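**Umville College names Dr. Violeta Cáceres as head of Counselor Education**

UMVILLE, May 2025 – Umville College is glad to announce that Dr. Violeta Cáceres will be the new head of the Department of Counselor Education. She takes the place of Dr. Vichien Yimyam, who led the department for seven years and will continue to teach group counseling.

Dr. Cáceres comes to the college from the Grarnlow Institute, where she directed the program for school counselors. Her research is about grief in young adults and about the support which first-generation students receive in their first year of study. She is a licensed counselor and has supervised 67 trainees in their clinical hours.

"I was a student who almost left the university, and one counselor made the difference for me," said Dr. Cáceres. "I want that our graduates can do the same for other persons." 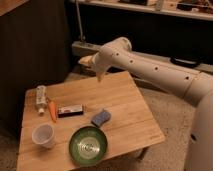 ## Plans for the department

The department has 225 students in two master's programs. Under Dr. Cáceres, it will open an evening track for students who work during the day, and it will offer up to 7 paid placements in public schools of the region.

Dr. Apinya Panyasiri, dean of the School of Education, led the search. "Dr. Cáceres listens very well, and our students noticed it already in her first visit," she said.

## Contact

Yupin Pongsiri, Office of Communications, Umville College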